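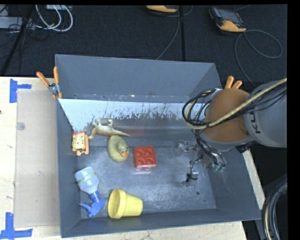
**Can I leave the Lisero nest camera out all winter?**

Leave it up from autumn right through to spring, as long as the battery flap is shut properly and the lens faces away from the worst of the rain.

I've sold these for 3 seasons now and I've got 2 of my own, one on the barn owl box and one by the pond for the newts. The owl one ran through January on a single charge (I was amazed!) and the pictures were lovely, even on those murky mornings.

- Battery: 4000 mAh, charges by USB
- Memory: holds 500 short clips
- Mount: Plurnari strap, fits most posts and trunks

The strap is a bit stiff when it's new, so give it a good tug before you go up a ladder. Please don't fit one to a box with birds already sitting – wait till they've gone. Spare flaps are back in stock too.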